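Workshop notebook, Storken bench
May, morning entry, opened 8:40

Subject: line marking paint, second batch from Prosano. Adhesion and drying on aged rubber surfacing.

The purpose of this entry is to record the preparation of the test panels and the first readings, so that the work can be continued by whoever has the bench next. The earlier entry on the Pesonen primer remains open and should be read together with this one.

Panels were cut from the old surfacing held in the north store. The material is the same grade as that laid at Liddale and has weathered outdoors, which makes it more useful to us than new sheet. Each panel was brushed, rinsed with clean water and left on the rack overnight. No detergent was used. The previous batch was washed with detergent, and the residue is still suspected of having affected the edge readings.

Paint was stirred by hand for 6 minutes before use. The can had settled more than expected, with a firm layer at the bottom that took most of that time to break up. The lid carried dried paint on the rim, and flakes of it fell into the can when it was opened. The paint was passed through the coarse strainer before application. Future cans should be strained as a matter of course.

Application was by the small roller, in 2 coats, with masking tape on both sides of the line. Tape was pulled while the second coat was still soft. Edges were clean on the smoother panels. On the coarser panels the paint crept under the tape in the low spots, and the line has a ragged side when viewed close up. From standing height it is hard to notice. 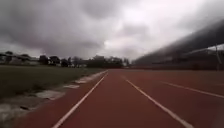

Diarmuid Gallagher remarked at this point that a ragged edge should not be passed over so quickly, as dirt collects along it first and the line then looks worn well before the paint has failed. He asked that edge quality be scored separately from adhesion. This has been accepted. A column for it has been added to the sheet, using the same scale as the adhesion score, and the panels already painted will be scored again before they are moved.

He also questioned the decision to pull the tape early. The instructions supplied with the paint allow either method. Two spare panels have been set aside so that the tape can be left in place until the paint is fully hard and the edges compared.

Afternoon, 1350 hours

First touch test. The thin coats are dry to a light finger. The double coats take a print at the center, though the edges are firm. The bench heater was off for the whole period and the side door was open during a delivery, so the drying time should be treated as a cool shop figure and must not be compared directly with the April sheet.

The scratch tool was tried on one panel only. It lifted a short curl of paint at the corner where the brushing had been light. The remainder held. I consider the brushing to be the cause, but one panel is not sufficient grounds to say so in the report.

The scale used for weighing wet paint drifted again. It was returned to zero before each reading, and the drift was noted in the margin of the sheet. Ritva Ruotsalainen has the replacement battery cover and will fit it when she is next at this bench. Until then the scale is to be checked against the brass weight at the start and end of each session.
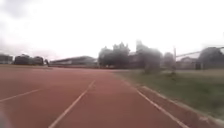

OPEN ITEMS

Bend test on 3 panels once the paint is fully hard. The mandrel is on loan to the metal shop and must be requested in advance.

Repeat of the scratch test, with brushing done to the written method and the number of strokes recorded.

Second can from the same batch to be opened and checked for settling. If the bottom layer is again firm, the supplier is to be asked how long the cans were held before shipping.

Water soak. Panels to go into the shallow tray face up, with the tray covered. The last soak was spoiled by sawdust.

Old roller sleeves to be thrown out. Two were put back in the drawer with paint in the nap, and one of them was nearly used this morning.

Strainer washed and hanging by the sink. Panels are on the middle shelf of the rack, numbered on the back in pencil. Please do not stack them.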